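Velton shelf brackets: is the load rating per bracket or per pair?

Started by huder_fan, 26th November
8 replies

huder_fan wrote:
I'm putting up one long shelf in a rented apartment and bought the Velton 8 inch brackets. The box gives a load rating but doesn't say if that is for one bracket or for 2 together. The wall is drywall over wood studs. The shelf will hold cookbooks and a stand mixer. Does anyone have the paper sheet that used to come with these? Mine had screws and nothing else.

natik206 wrote:
Per pair. I had the sheet when I bought mine in September and it said so in the small print. It also assumed you hit studs with every screw.

Belay wrote:
I don't think that's right. My sheet said per bracket, with the weight spread evenly along the shelf. Could be they changed it. I put up four of them in the garage and they hold paint cans fine.

natik206 wrote:
Paint cans holding fine doesn't tell you what the rating is. If two versions of the sheet are going around, go with the lower reading. 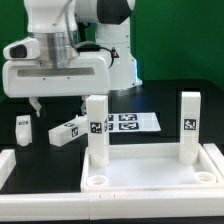

The mixer is the bigger question for me anyway. Books sit still. A mixer gets pulled forward and pushed back every time you use it, and if the shelf is deeper than the bracket arm then you're pulling down on the front edge. How deep is your board?

huder_fan wrote:
Board is 12 inches deep, so it sticks out 4 past the end of the bracket. I can hit studs with both brackets, I checked with a magnet and then a small nail. Landlord is OK with holes as long as I patch them.

Hamdia Asfaw wrote:
Four inches is too much overhang for a mixer. I'd return the 8 inch ones and get the 10s, or cut the board down. Also throw out the screws in the box. They are short, and once you take off the half inch of drywall there isn't much left in the stud. I use 2 1/2 inch wood screws.

Belay wrote:
The box screws are OK for books. I never changed mine. But I agree on the overhang, and I'd keep the mixer on the counter no matter what brackets you use.

Hamdia Asfaw wrote:
We'll have to disagree on the screws. I pulled a shelf out of a hallway wall last year and the short ones came out by hand. Better screws cost a couple of dollars.

natik206 wrote:
Agree with Hamdia on the screws. Drill a pilot hole first or you can split the edge of the stud. And put the longer leg of the bracket against the wall. I see a lot of these mounted with the long leg under the shelf to get more depth.

huder_fan wrote:
Thanks. I exchanged them for the 10 inch and the store took the opened box back. Going to trim the board to 11 and keep the mixer on the counter for now. I wrote to Velton about the rating too and will post the answer if they send one. Does anybody know if the 10s come in white? The store only had black.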